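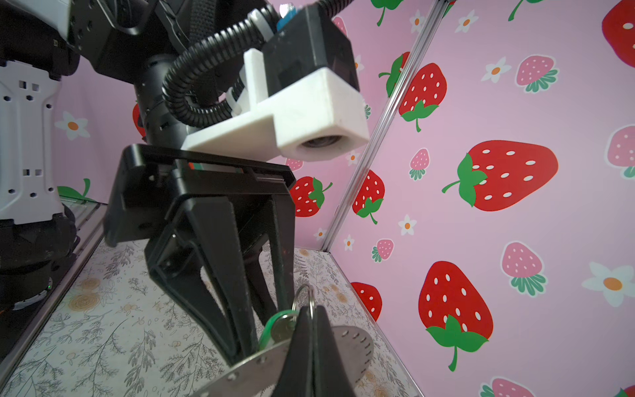 Reporting Period and Purpose

This report covers the second half of the grant awarded to the Hernbridge Tenant Repair and Lending Program. It is submitted to the Grekus Fund under section 4 of the grant agreement and follows the interim report filed in March. Financial statements are provided separately by the Office of Finance.

The grant supports minor repairs in rental homes where the tenant is over 65 or has a documented disability, together with a lending library of household tools and kitchen equipment at the Muli Street branch.

Progress Against Objectives

Objective 1: Home repairs. The program completed 113 repair visits during the period. The most common requests were for dripping faucets, loose handrails, and doors that would not latch. Work that required a licensed electrician was referred to the property owner in writing, and the tenant received a copy of the letter. Four referrals remain open. In two of these the owner has disputed responsibility, and Shu-fen Sin is in contact with the city's housing office on both.

The target for the full grant year was 300 visits. The combined total will fall short of that figure. The shortfall reflects the loss of one of two repair technicians in the first half of the year and a delay of seven weeks in filling the position. Chun-hung Huang joined the program as the replacement and now carries a full schedule.

Objective 2: Lending library. The catalog has grown to 600 items, including a donation of drills and ladders from Zikow Hardware. Borrowers may keep most items for 14 days. Late returns were a concern in the interim report. Reminder calls, made two days before the due date, have reduced them, although pressure washers and carpet cleaners are still returned late on a regular basis. We propose a shorter loan period for those items.
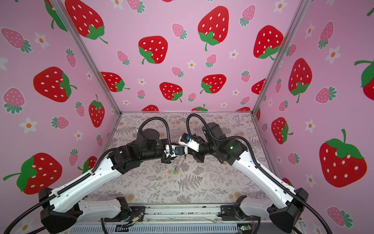

Objective 3: Tenant workshops. Workshops on basic upkeep were held at the Muli Street branch and in the community room at Hernbridge Court. Sessions on weatherstripping and drain care filled quickly. The session on reading a lease was poorly attended in the evening and has been moved to late morning. Handouts are now available in Chinese, Portuguese, and English. Thaís Godoy prepared the Portuguese text and has agreed to review future editions.

Staffing and Management

Siu-ming Su continues as program manager. The intake desk was extended by one afternoon per week, paid for from the underspend on technician wages. This change was approved by the Fund's grant officer before it took effect.

Matters for the Fund's Attention

The cost of replacement parts rose during the period, chiefly for faucet cartridges and lock sets. The program has kept within budget by setting a limit of $40 in parts per visit, with exceptions approved by the program manager. Some tenants have had to wait for a second visit as a result. We ask that the Fund consider a higher parts allowance in the renewal budget.

The van lease ends before the close of the grant year. Two quotations have been received and will be forwarded when the third arrives.

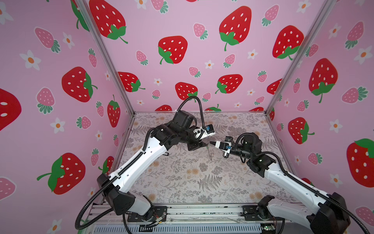
Office of Resident Services, Hernbridge Housing Partnership

Planned work for the coming quarter includes clearing the remaining handrail requests, adding a second return point for borrowed items, and completing the tenant survey. Survey results will be sent to the Fund with the year-end report. Questions regarding this report may be directed to Szu-yu Lui, Director of Resident Services.

Submitted July 16, 2026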